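Clullix 外汇风险敞口管理终端 标准版

分享 35 | 评论 0

Clullix 是一套面向中小型进出口企业的外汇敞口记录与预警软件，由 Hijazi 开发，Skalovstead 负责中文版的销售和售后。软件安装在企业自己的电脑或内网服务器上，不代客交易，不托管资金，也不提供买卖建议。

适用对象为同时持有两种以上外币应收、应付款的公司。财务人员录入合同金额、币种、预计收付日期和锁定汇率后，系统按币种和到期月份汇总净敞口，并按当日参考汇率折算成人民币。已经签订远期合约的部分单独列示，不计入未对冲金额。

标准版包含以下功能：

敞口台账。支持手工录入和表格导入，单次导入上限为 300 行。超过上限的文件需要拆分，重复的合同编号会在导入前提示，由用户选择覆盖或跳过。

汇率预警。每个币种对可设置上下两条触发线，触发后在桌面弹窗，并向指定邮箱发送通知。触发线可以填写具体价位，也可以填写相对预算汇率的百分比。周末及境外市场休市期间不发送通知，开市后按第一笔有效报价重新判断。

情景测算。输入假设汇率，查看各月份折算损益的变化。测算结果只保存在本机，不影响台账。日元等以一百单位报价的币种，系统会自动换算，录入时请按原币金额填写，不要自行除以一百。 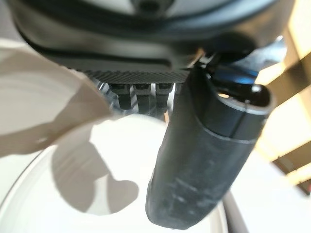 到期提醒。远期和掉期合约到期前可分三次提醒，提前天数自行设定。展期后的合约沿用原编号并加后缀，便于年底与银行对账单核对。择期合约按最后交割日提醒，目前不支持按起始日提醒。

报表。可导出月度敞口表、已实现汇兑损益表和未到期合约清单，格式为表格文件或 PDF。报表抬头、币种顺序和小数位数可以调整，科目名称暂时不能修改。

行情来源：汇率数据由 Costusside 提供，交易时段内每分钟更新一次，历史日线可以回看五年。该数据为参考价，与银行实际成交价存在差异，不应作为结算依据。需要接入合作银行牌价的客户，请在下单前说明银行名称，能否接入以书面答复为准。

运行环境：Windows 7 及以上版本，内存 4 GB 以上，安装后占用磁盘空间大约 300 MB。多人共用时，需要一台常开的电脑作为主机，其他电脑通过内网访问。苹果电脑目前只能使用网页查看端，不能录入。

价格：标准版每年 3,034 元，含三个用户账号、一次远程安装和一年内的版本更新。增加账号另行报价。续费时台账数据保留，未续费的客户仍可查看和导出已有记录，但行情和预警停止更新。

订购与开票：收到款项后三个工作日内发送安装文件和授权码。可开具增值税普通发票或专用发票，请在订单备注栏填写完整的开票信息。授权码与主机绑定，更换主机请先在旧电脑上解除绑定；旧电脑无法开机的，可凭订单号向售后申请重置。

试用：提供与标准版功能相同的试用版，限一个账号，行情延迟十五分钟。试用期间录入的数据可以转入正式版，但情景测算记录不转入。

风险提示：外汇价格可能在短时间内大幅波动，预警通知受网络和邮件服务影响，可能延迟或未能送达。软件输出的测算结果不构成投资或套期保值建议，用户应结合自身情况作出决定。

页面更新：2018年9月11日

联系我们 | 售后服务 | 返回顶部
版权所有 © Skalovstead 保留所有权利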